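Workshop Tips: House Rules for a Small Robot Arm on the Bench

These are the rules we keep taped inside the cabinet door at the Clarnport workshop. They cover small two-finger arms used for light household and packing jobs: opening bags, moving packages, sorting things on a table. They don't replace the manual that came with your arm, and they don't cover anything big enough to need a fence. Last revised 9 July 2022.

Before you switch on

Clear the reach first. Move the arm through its full swing by hand with the power off and take away whatever it touches. Cups, phones and scissors go on the shelf behind you.

Find the stop button and press it once before every session. If the arm doesn't go dead, the session is over until it's fixed. The button stays on the side where the person stands, and it gets moved when the person moves.

Tie back hair, push up sleeves, take off lanyards. Ottmar Fuchs also takes off his watch, and he has talked most of us into it.

Check the finger pads for tape, glue or torn rubber. Wipe them with a damp cloth and let them dry. A pad with a split in it gets changed the same day.

Setting speed and force

Start every new job at the slowest speed the controller allows. Run it through 4 times without a fault before you go up one step. If you change the object, the table cover or the position of the camera, go back to slow.

Grip force is set by the weakest thing in the job. For a job with a tin and a paper bag in it, the bag decides. Write the setting on the job card in pencil. Our old Reinholz controller forgets its limits when it's unplugged, so on that one we read the number back aloud before the first move.

Paper, string and other soft things

Soft items cause most of our stops. A twisted paper handle is a good thing to practice on, and also a good way to find out how careless your settings are.

Close on the handle away from its end. The last bit frays and gives the fingers little to hold.

Pull in the direction the handle is already going. Sideways pulls tear the glued patch where it joins the bag.
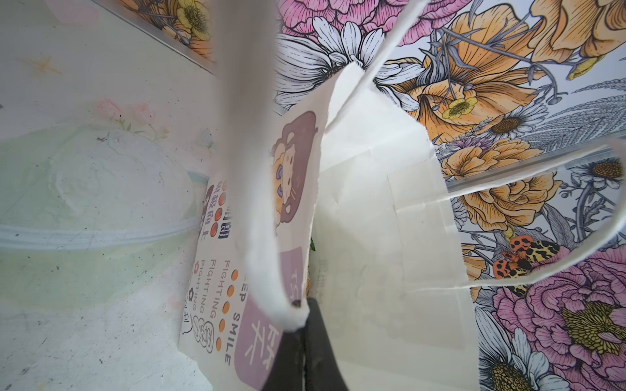 Lift a bag by one handle only if it's empty or close to it. With anything heavier, use both handles or support the base. Our limit for a single paper handle is 470 grams, and that came from tearing a lot of bags. Yours may be lower, so test with something that won't break.

If a handle slips, let the arm finish opening and back off before you reach in. Don't straighten the paper while the fingers are near it. I still catch myself starting to do this.

Thin cloth and plastic film can get drawn in between the pads. Keep table covers flat and clipped at the corners, and keep the clips outside the reach you cleared earlier.

Busy patterned covers are fine to work over when a person is steering. If the arm is finding things by camera, test on the cover you mean to use. A setup that worked on a plain mat hasn't been tested on flowers.

People in the room

One person runs the arm and that person says "moving" before it moves. Anyone else can say "stop," and it's obeyed without discussion.

No hands inside the reach while the power is on. If two people are loading, both step back and both say so.

Children can watch from the far side of the other bench. Pets stay out of the room.

Food and clean surfaces

Sealed packages are fine. Open food isn't, unless the fingers have covers that can be washed, and ours don't. If a package splits, stop, clear it up, and wipe the pads before carrying on. Don't use the arm over a counter where someone is cooking.

Keeping the log

Every run gets a line: date, job, speed, force, result. Pilar Godoy set up the notebook and we are now at line 1,206. Most of it is dull. The dull lines are useful when an arm starts dropping things and you want to know what changed.

Write down near misses the same as stops. "Finger brushed sleeve" is a full entry.

We used the Mavance app for a while, but nobody filled it in with dusty hands. The notebook has a pencil on a string.

Putting away

Open the fingers, park the arm low, power off at the wall. Coil the cable loosely, no tight bends at the plug. Check the mounting clamps once a week and after any knock, and tighten them by hand before you use the wrench.

The next full check of the arms is in August. Spare pads are in the drawer marked Ustico, on the left.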